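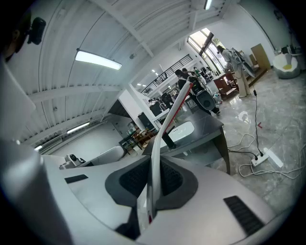

Javiera Troncoso's view, given at our first review, was that a safety rule you can't say while carrying something heavy is too long. Our first draft had 60 rules. She read 2 of them out loud, put the pages down and asked whether we had met any people.

So the second draft has 15. What follows is how we cut them, for the shared robot floor at Dudelberg.

Cables came first. The old wording asked that leads be "managed appropriately", a phrase that Uriel and I had each taken to mean the other one would do it. The new rule says that a power strip on the floor stays out of the walking line, and whoever plugs in last checks the whole run. A cable between a person and a hand-held gripper gets enough slack for a full turn.

Next, who may lean in. Nobody works with their head inside a robot's reach unless a second person has a hand near the stop. Florencia Alarcón wanted the second person named on a sheet. We tried the sheet through June and it was filled in faithfully, mostly at 4 pm, all in the same pen.

Panels and covers get one rule: if it's off, it's held or it's on a table, never leaned on the robot.

We tested the draft on nine people from other courses. Almost 60 per cent of their questions were about rule seven, which defined "operator" in terms of "operation" – my work, I'm afraid. Damián Quezada has rewritten it. The stairs are still not covered, and Uriel has that section for the next draft.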